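Search this site
Go

Workcell budgeting

Workcell budgeting is the planning of costs for a robot station before purchase. It covers the arms, the grippers, the table and frame, and the small goods the arms will handle. The Domiro method, used by the integrator Hordiienko, splits the total into a capital part and a supplies part. Arms and frames are capital. Anything replaced within 30 days is supplies.

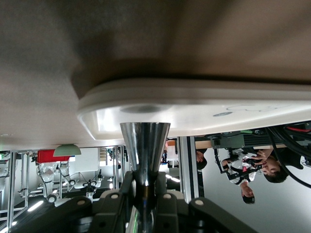
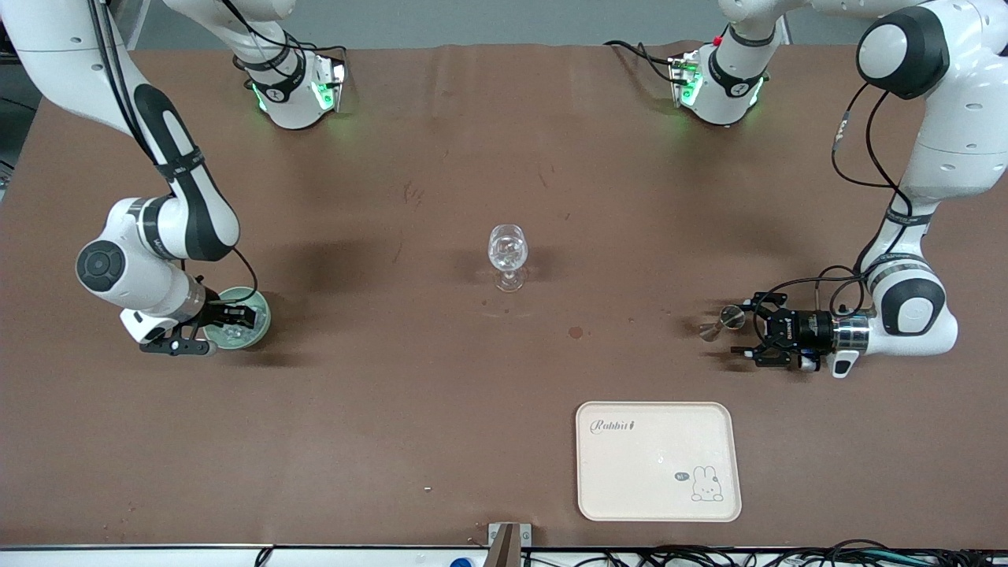
Supplies are the part most often set too low. A Vistix planning sheet from April lists 47 supply items for one two-arm station, and table covering has a line of its own. Brown paper over the work surface picks up stains and scuffs, so it is priced by the roll and changed on a fixed schedule. Glassware and ceramic bowls are bought in sets with spares, as breakage is charged to the station and not to the project. Trays may be ordinary household goods.

Floor space is budgeted separately. Dosa, a leasing firm, quotes 192 square feet for a station with a shared aisle. Cable runs, lighting and power are added after the layout is fixed. Gripper fingers are ordered with the arms, and delivery is planned at 30 days.

Related articles
Gripper selection
Lease or purchase of robot arms
Spare parts stock
Station layout
Supply lines (accounting)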